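Sport and Its Grounds
Handout for week 7: Who pays for the name on the gate?

Please read this before the seminar, and bring it along, even if you have scribbled all over it (I rather like it when people do).

Last week we finished with ticket prices and I promised we would get on to names, so here we are. A ground's name looks like the smallest thing about it. It costs a bit of paint and a few new road signs, and yet I have seen supporters who shrugged at relegation write furious letters when a sign came down. What I would like us to do this week is work out why, and also to look calmly at the money.

Three ways a ground gets its name

The oldest is simply the place. Most early grounds were called after the lane or the farm they stood on, and people went on using the name long after the farm had gone. The second is the person: a founder, a long-serving coach, a player, or the family that gave the land. The third is the sale, where a company pays to have its name used for a fixed number of years. Plenty of grounds have had all three, one after another, and quite a few carry two at once - the one on the ticket and the one people say on the bus.

Our case: Citley and Rustville

We shall use two clubs all the way through, as they are close enough in size to compare fairly.

Citley play at Matei Park, named after the groundsman who looked after the pitch for most of his working life. The name was put to the members and 423 of them voted in favour, out of 500 who sent their papers back. No money came with it at all. The club did find, though, that old players began turning up again for the summer match in July, and some of them brought cheques.

Rustville went the other way and sold their name to Zurunden, a firm that makes kitchen fittings. The deal runs for seven years and paid for the new changing rooms, which were badly needed (the old ones had one working shower between two teams!). In the second season 1000 people signed a petition asking for the old name back. The board kept the deal, but agreed that the old name could stay over the main stand, and things have been a good deal quieter there ever since.

Now, it is very tempting to say that Citley did the decent thing and Rustville the greedy one. I would ask you to hold off for a little while. Citley still have no decent changing rooms, and the girls' side have to get changed at the school up the road. Is that a fair price for a name everybody likes? I go back and forth on it myself, and I have been teaching this for years.

Words you will need

Naming rights: the right to choose what a ground is called, usually sold for a set term.
Honorary name: a name given without payment, to thank or remember someone.
Exit clause: the part of a contract that says how either side may leave early. Ask what happens if the person or the firm falls into disgrace, as contracts are often very thin on this.

For the seminar

Come ready to talk for a few minutes on one of these.
Should a ground be named after somebody who is still working at the club?
Who ought to have the vote: members, season ticket holders, or the whole town?
Would you have signed the Rustville petition?

If you are stuck, do come and see me. My door is open from 2 pm most afternoons, and there is usually tea.

Ecaterina Buzatu

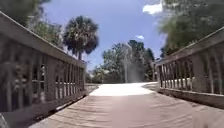 Department of Sport and Community Studies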